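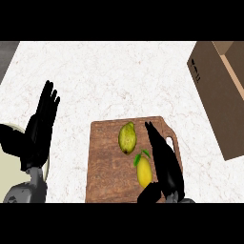 Re: [allotment-swap] Too many quinces, what now?

From: Randa Awad
Date: 30 Oct 2018

On Sunday evening Lindqvist wrote:
> We've been given a whole sack of quinces by my aunt and they're
> rock hard. Do I wait for them to go soft? My other half wants
> jelly, I'd be happier with the paste you slice up for cheese.
> Also is it true you have to peel them all??

Don't wait for them to go soft, they won't, not like a pear does! Once they've turned properly yellow and the kitchen smells of them they're ready. Rub the fluff off under the tap with a cloth and check for brown bits near the core.

As for peeling, not for jelly and not for paste either, the way I do it. I chop them roughly, skin and cores and all, cover with water and simmer until a fork goes in without a fight (about 40 minutes on my old hob, yours may be quicker). Then the two of you can both have what you want. Drip the lot through muslin overnight and use the juice for jelly, then push what's left through a sieve and make paste with that. It's a bit paler in flavour than paste made from scratch but we've never had any complaints.

Weigh the pulp and add the same weight of sugar. Stir it. Keep stirring it. Wear a long sleeve, it spits like anything, and I've still got a mark on my wrist from last year. When you can drag the spoon across and see the bottom of the pan for a moment, tip it into a lined tin and leave it somewhere dry for 5 days or so, then wrap it up. Ours kept until February and would have gone longer if my brother hadn't visited.

For the chopping, a heavy knife and a board that doesn't slide, please. Damp tea towel underneath.
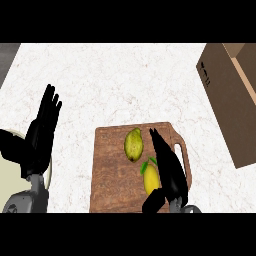
Fruit on the board, chopping still to do.

If you've still got some over, I'd love 12 for the Isberg recipe with the star anise (I can bring you a jar of the green tomato chutney in return, or some shallots). I'm at the plot most mornings before work, just shout over the fence.

Randa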